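Last Questions: a small dataset of celebrity quick-fire interviews

Metwally is a collection of short question-and-answer pieces with actors, singers, hosts and comedians, the kind that ask for your go-to karaoke song and the worst haircut you ever had. I love these things. I have read them on buses and in waiting rooms for most of my life, and at some point I wanted to know how they really work (who gets asked what, how long people talk, which questions make them go off on a wonderful tangent). So here is the dataset!

What's in it

The current release has 2,652 question-and-answer pairs from 200 interviews. Every pair is one row. Long answers stay whole, even the one about a lost suitcase that takes up most of a page.

Fields

interview_id: shared by all rows from the same interview
position: where the question came in the running order
question: as printed
answer: as printed, with laughter notes like [laughs] left in
field: film, TV, music, comedy or other
topic: food, firsts, lasts, fandom, family, work, travel, pets or misc

Pets got its own topic late in the day, and I'm so glad it did. People light up when you ask about their dog.

Where it comes from

All the interviews were done for Derora, an entertainment newsletter that closed in June, and for its sister podcast, Gudau. Both handed over their transcripts and agreed to have them shared. The podcast ones were typed up by hand, so you'll see a few more ums in those.

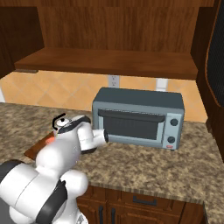 Igor Vaněk wrote in after trying the first release to say that the topic labels were fun but too loose around "firsts" and "lasts." Why, he asked, is "What was the last meal you cooked?" filed under lasts when the answer is all about soup? He'd rather see two labels on a row like that.

He's right, and it's done. The topic field now takes up to 2 labels, separated by a semicolon, with the main one first. If you wrote code against the old version, split on the semicolon and you should be fine.

How the labels were made

Irja Lappalainen and I each labeled every row on our own, then sat down with the ones where we disagreed. Those talks were the best part of the whole project. We still don't see eye to eye on whether a question about a favorite movie snack is food or fandom (it's food in the file, she won).

Known gaps

Music is heavy and comedy is light. Almost everyone was promoting something when they talked, so work comes up even in answers about breakfast. There are 4 interviews with the questions out of order in the original transcripts, and for those the position field is blank. All of it is in English.

Loading it

The data is one UTF-8 CSV file with a header row. Havow, our little browsing tool, opens it directly and lets you search by topic, or you can use any spreadsheet program. Watch out for line breaks inside answers.

Use

Free for research, teaching and plain curiosity. Please credit Metwally, and please don't use the answers to make up new quotes from the people in them.

Changes

December 2, 2018: double topic labels, pets added, typos fixed in the Gudau transcripts.

Corrections are very welcome, and so are favorite answers. Send the interview_id along so we can find the row.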